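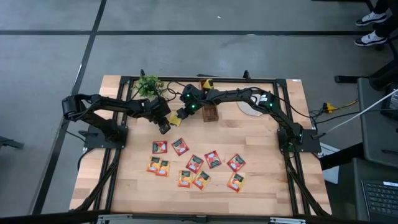 The people who sell the Riltness bench kit like to say that it will fit through an ordinary office door, and I can report that it will, provided somebody takes the legs off first. I mention this early on because so much of what gets written about two-armed robots is about what they may be doing in our kitchens ten years from now, and rather little is about what it's like to own one in January, with a deadline coming up and a shared elevator.

The kit is made by Wolteck, a small firm that has been building test benches for packaging companies for a good long while and has only lately started selling to anybody with a spare corner and a healthy budget. What you get is a pair of black arms with parallel-jaw grippers, a frame of black aluminum extrusion to keep everything square, a solid butcher-block top, a little camera for each wrist and a control box. The software is called Skornport and comes along on a license that has to be renewed every year, a subject I will come back to, because I have feelings about it.

I spent the better part of a week at the Usmani workshop, where one of these benches is kept for customers who want to try before they buy. It's a friendly sort of place, with gray floors and good coffee and a radio that plays very low all day long. The trial is a service in its own right, by the way, and you don't have to be seriously shopping to book it. You bring your own goods, or you use theirs, and you get a morning of instruction followed by as much bench time as you can stand.

The standard exercise is tea. Small flat packets in several flavors get spread over the wood, and the arms have to pick them up and put them where they belong, either in a little wooden box or in a carton off to one side. It sounds like nothing at all, and any child could do it while watching television. But a tea packet is a miserable thing for a machine to pick up. It has no thickness to speak of, it slides when it's nudged, and two of them lying on top of each other look, to a camera, a great deal like one odd-shaped packet. If a bench can cope with tea, the thinking goes, it can probably cope with your seed envelopes or your sample sachets or whatever it is you've got.

You teach it by showing it. There is a handheld controller with a pair of fingers on it, and as you move and squeeze, the arm moves and squeezes too, and Skornport quietly keeps a record of everything you do. I was clumsy for the first hour and then, rather suddenly, I wasn't. The arms have a bit of weight to them in motion, a slight lag like steering a rowboat, and once you stop fighting that and start planning a half second ahead, the whole business becomes quite pleasant. I lost an entire afternoon to it and had to be told it was past 6!

After that you let the machine have a go by itself. On my first try, with 11 demonstrations to learn from, it was hopeless. It would reach for a packet, hover there with great seriousness, and close its fingers on the air. With more practice behind it things improved a good deal, and by Wednesday it was getting most of the packets off the table without my help, though it still had a strange fondness for going after the same one twice.

The wrist cameras are the part I'd pay for. Plenty of kits at this end of the market give you a single view from overhead and leave you to hope for the best, and when an arm leans over its own work, that single view is of the back of an arm. With Riltness you can also look at things from right down by the fingertips, and I found myself checking that view far more than the big one. Motion does blur it, especially on a fast swing. Wolteck's answer is to slow the arm down for the last stretch of each reach, and you can set how much of a slowdown you want. I settled on 8 on a scale that appears to have no units whatsoever.

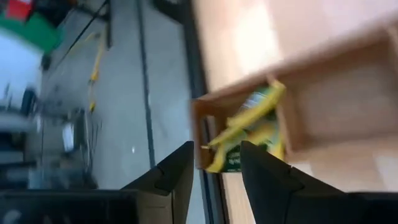
Slowing it down is fine until you have a line to feed, wrote one owner, who signs as Packhouse North on the Skornport user forum. We run ours at full speed and accept some dropped packets, and the wrist view is still good enough to tell us which ones to go back for. What I'd really like is softer fingertips. We've gone through two sets of homemade pads and I would happily buy a proper pair tomorrow.

I have a lot of sympathy for that. The fingers that come with the kit are hard and angular, lovely for anything with an edge, and a little unforgiving on a crinkly wrapper. Soft tips are promised as an extra, and I was shown a pair that I liked very much, but they weren't for sale when I visited and I couldn't get a date out of anyone.

Then there is the money. The bench itself is priced about where you'd expect, and I have no complaint there, but the Skornport license costs $1,504 a year on top, and if you let it lapse you keep your recordings and lose the ability to train on them. That strikes me as a bit mean. A one-time price, even a painful one, would suit small shops much better, and I said so to everyone who would stand still long enough to hear it.
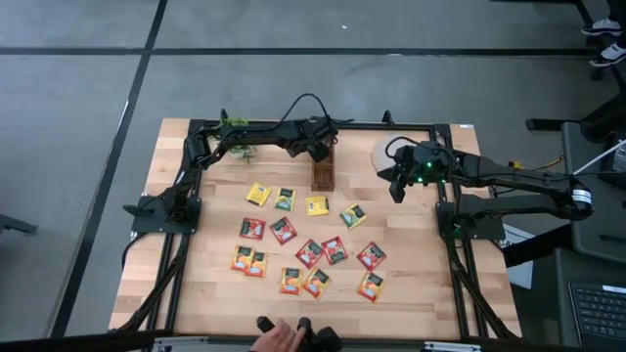
Setup, on the other hand, is where the kit earns a good deal of goodwill back. The arms bolt onto square mounting plates on either side, and the cabling, while there is certainly plenty of it, is labeled at both ends. From flat boxes to first movement should take two people one working day, according to the manual, and I believe it, having put a second bench together at the workshop with a good deal of help and a long lunch in the middle. The one fiddly job is calibrating the arms to each other so that they agree on where the middle of the table is. Skornport walks you through that in plain words, with big diagrams, and if you bump the frame later on it will ask you – politely, and more than once – whether you'd like to do it again.

Say yes when it asks. I said no on my last morning, being in a hurry, and spent a good twenty minutes watching one arm offer things to the other just slightly to the left of where its fingers were.

Trial sessions at Usmani can be booked through the workshop or through Wolteck directly, and the fee is taken off the price if you go on to buy a bench. Bring a sweater, and bring more of your own packets than you think you'll need.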